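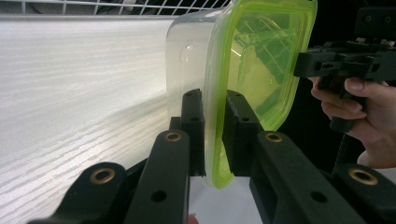

Clear food box with the green lid, kitchen of the flat.

We use cookies to remember your settings and to count visits. By staying on this site you accept this. Accept all / Manage choices

Cleaning fee and "departure tasks" at a self-catering flat, what is normal now?

HashiniP
Good evening to all. I am writing from a hotel room, so excuse me if the message is long. My sister and I have just finished a week in a holiday flat in Maleo, two bedrooms, second floor, with a balcony to the hills. The place was good. The beds were good, the shower was strong, and the kitchen had everything a person needs for real cooking, also boxes with lids for the leftovers, which I always miss in rented flats.

My question concerns the end of the stay. We paid 1,790 for the week and inside this sum there was a cleaning fee. On the last evening, a Friday, we received a message with a list of things to do before leaving at ten in the morning. Take off all the sheets and put them in the bath. Run the dishwasher and empty it. Carry the rubbish to the bins at the bottom of the road. Sweep the balcony. Wipe the inside of the fridge. If these things were not done, 35 per room would be kept from the deposit.

I did everything, I am that kind of person. But the list was not on the booking page, I have checked it twice. Is this now usual? I would like to write a fair review and I do not want to be unjust to the owner.
Hashini Pathirana

tolvan_k
Sheets and rubbish, yes, usual. Dishwasher, start it but do not wait for it. The fridge, no. If I pay for cleaning then somebody else cleans the fridge.

Celley
I rent out one flat myself, so I will give the other side and you can all be angry with me.

Between two guests I have four hours. In that time one person must change the beds, wash the floors, check what is broken and carry the dirty linen down. If the guests leave the dishes in the sink, this alone takes half an hour. The cleaning fee in my case does not cover the cost, I add to it from my own pocket in the low season. So I ask for dishes and rubbish, and I write it on the page before people book.

Where I do not agree with your owner is the message on the last evening. You cannot change the rules when the guest is already packing.

HashiniP
Thank you, Celley, I am not angry at all. I would have accepted the list if I had seen it in June when I booked. What disturbed me was mainly the deposit. Two bedrooms and the living room, do they count three rooms or two? I asked and received no answer.

Hunar
I must disagree with the majority here. People book a flat because it is cheaper than a hotel, and then they want it to be a hotel. When I stay in somebody's flat I leave it as I would leave the home of my cousin. Sweeping a balcony takes two minutes.

tolvan_k
Your cousin does not charge you 1,790.

Hunar
You have not met my cousin.

But seriously, compare the prices. For the same week in the hotel beside the lift I was asked 3,021, without a kitchen, and breakfast was extra. For that difference I can wipe a fridge.

Hao
Hunar, the price of the hotel has nothing to do with it. A fee has a name. If it is called "cleaning" then the guest may expect that cleaning is included. If the owner wants the guest to do it, he should take the fee away or call it something else, for example "laundry and check".

I have also one practical question for Hashini. When you booked, was there a line such as "house rules will be sent before arrival"? Many sites put this at the bottom in small letters. If it was there, the owner will say that you agreed, although I think it is still weak, as he sent them before departure and not before arrival.

HashiniP
Hao, I have looked again. There is a line which says "guests are asked to leave the property in a reasonable condition". Nothing about further rules. In the folder on the kitchen shelf there was a page about the heating, a page about parking and a bus timetable from another year. The tasks were not in the folder either.

Celley
"Reasonable condition" is what I would also expect without writing it. It does not mean the inside of the fridge. It means no burnt pans hidden in the cupboard (yes, I have had this, nearly every winter).

My advice for the review: write that the flat was good and say exactly what was good. Then one sentence about the list, that it came on the last evening and was not on the page. No big words. Owners read these reviews, and a calm one hurts more and also helps more.

marguerite_b
I would ask first and review later. Sometimes the message comes from an agency and the owner does not even know what it says. This happened to us at a lake house. We wrote directly to the lady who owned it, she was very embarrassed and the text was changed within a few days.

Hunar
This I can support. Ask first. And keep photos of every room from the morning you leave, with the fridge open. I do this always, also in places where I like the owner.

tolvan_k
So you do not trust your cousin either.

HashiniP
I have photos of the rooms but I forgot the bath with the sheets in it. I think it will be all right.

I have now written to the address on the booking confirmation and asked two things: how the rooms are counted, and if the list can be put on the page for the next guests. I was polite. The deposit should come back within the week. When I have an answer I will put it here, and after that I will write the review in the way Celley proposes.

Hao
Good. Please tell us also who answers, the owner or an agency. I am looking at two flats on the same road for the winter and would like to know before I pay.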